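I've had the Lunitis finger kit on my bench since January, and it's the first add-on from Kirkley I haven't sent back! You get two tapered fingers, seven screws and a wrist camera bracket – the bracket alone took me almost 27 minutes to fit, mind.

## What I like

- Swapping fingers is quick, even with my clumsy hands.
- The grip pads are lovely and rough, so I've been trying them on small metal parts like gears. The slots down the fingers are handy for keeping an eye on things too.
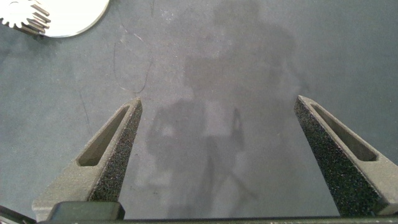 ## Ordering

Ask for part 1611 (spare pads come in packs of three). Efua Appiah at Kirkley answers emails.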